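Bulosum Table Setting Recordings: Data Card

Last updated December 22, 2022

Summary

Recordings of people laying and clearing a place setting with hand-held grippers, one in each hand. Bulosum made the set to train the table-laying arms planned for the staff canteen at its Gurkmont site. There are 161 recordings from 5 members of the canteen staff. All of them took part during paid hours.

What is recorded

Every session takes place at a square wooden table. The operator stands or sits at one side and works with both grippers. A typical layout has a striped placemat, a white plate, a fork and a black wire-mesh cutlery holder. Views come from the operator's head and from the grippers.
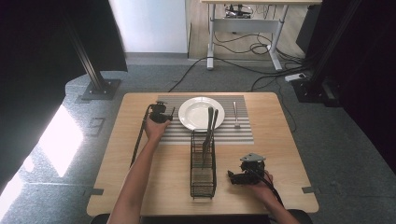
Effect on the canteen jobs

Laying tables takes up the first part of the morning shift at Gurkmont. Under the Neves plan the arms take over plates and cutlery in the main room. Staff keep the serving line, the small dining room and all checking of finished tables. No position is removed under the plan, but the early start changes, and two people who liked finishing early have asked to keep their old hours. That request is still open.

Staff who recorded sessions also decide what counts as a correctly laid place. Their rules are in the file placement_notes and override the older Skullis handbook where the two differ.

Gripper views

The gripper cameras sit close to the work. Both fingers stay in view at the bottom of the picture, and much of the rest can be bare tabletop with only a corner of the placemat showing.

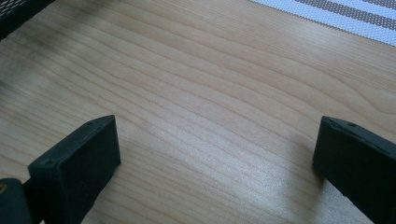
Glare on the wood is common in these views and has been left in, as the canteen tables are also pale and shiny. If your model loses the edge of the mat under bright light, train on the 82 recordings tagged glare first.

Known limits

One table height only. No glasses, no napkins, no food. Left-handed operators are not represented. Labels for the June sessions were written by hand and use a few older names for the cutlery.

Use

Internal training and testing only. Scoring individual workers on speed or errors is not allowed, and operator IDs are not included in the release.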